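File server and backup checklist, Plakow office
Completed Jan 12, 2021 by Špela Nikolaidis
Reviewed: S. Rusnák

Covers the main file server, the backup unit in the comms cupboard and the guest wireless. The Gastcombe branch has its own sheet. Mark each line Pass, Fail or N/A and leave a comment if it isn't a plain Pass.

Accounts and permissions

1. Former staff accounts disabled - Fail
Two accounts from October still active. Both disabled during the check. Home folders moved to Archive, not deleted.

2. Admin group limited to named people - Pass

3. Shared logins removed - Fail
The front counter still signs in as "reception". Svetozár wants individual logins there before the lease renewal, so I have left it open and put his name on it.

4. Payroll folder readable by payroll only - Pass
Tested with an ordinary staff account and got access denied.

5. Inherited permissions checked on Projects - Pass with comment
The Czarnecka subfolder had inheritance switched off at some stage and nobody in the office knew why. Switched back on. 3573 files took the new permissions without errors. If anyone on that job loses access, log it and don't change the folder by hand.

Backups

6. Nightly job completed - Pass
Log shows 176 GB used on the backup volume.

7. Test restore - Pass
Restored one spreadsheet and one mailbox folder to the test area. Opened both.

8. Offsite copy current - Fail
Last copy to Prornonley did not finish. The link dropped and the job doesn't retry by itself. Restarted manually, needs a second look. The retry setting is under the schedule, not under the job.

9. Backup encryption key held in two places - Pass
Safe and password manager. The label in the safe has the old server name on it and should be redone.
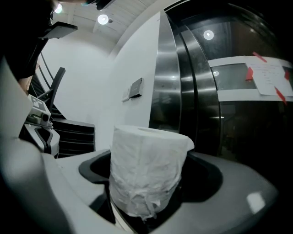 Toilet paper roll, upright, with a loose flap of paper at one side.

Comms cupboard

10. Door locked, key register signed - Pass

11. Nothing stored on or against the rack - Pass with comment
Stationery cartons were on the floor behind the door. Moved to the storeroom.

12. UPS self-test - Pass
Battery is original. Quote for a replacement is with Svetozár.

13. Cables labelled at both ends - Fail
The patch leads to the meeting room are labelled at the switch end only. Low priority.

Services and network

14. Unneeded services off - Pass
FTP was found running at the last check and is still off. Remote desktop is reachable through the VPN only.

15. Server updates installed - Pass
Restarted after hours, all shares came back.

16. Guest wireless separated from the office network - Pass
Could not reach the file server or the printers from a guest device.

17. Failed sign-ins reviewed - Pass with comment
2079 entries in the log, nearly all from the old scanner trying a password that was changed. Updated the scanner and the entries stopped.

Open items: 3, 8, 13. Items 3 and 8 to be rechecked before this sheet is filed.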